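Flotham Workplace Rights Project
Progress report to the Athanasiadis Fund
Thursday, October 28, 2021
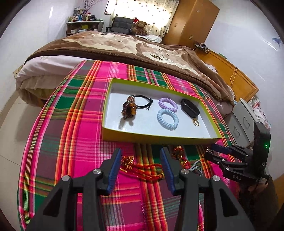 The grant pays for advice to hourly workers on overtime, meal breaks and final paychecks. Since August we have held 12 evening clinics, 11 of them at the Tendwood library and one in Flemevthorpe. Most questions were about unpaid time before and after shifts, and about workers being called contractors when they are told when and where to work.

Gediminas Ķēniņš finished the pay records guide. We printed 200 copies and will reprint once the section on tipped work has been checked by our outside attorney.

Three wage claims are open. Two are waiting on payroll records from the employer. The third has a hearing date, and Leokadia Czarnecka is preparing the worker's statement.

The employer training is behind schedule. We had planned to run it this fall and now expect to start in the new year. The money set aside for it is unspent, and we ask to carry it over.

Still to do this quarter: Spanish edition of the guide, clinic dates for winter, updated intake form.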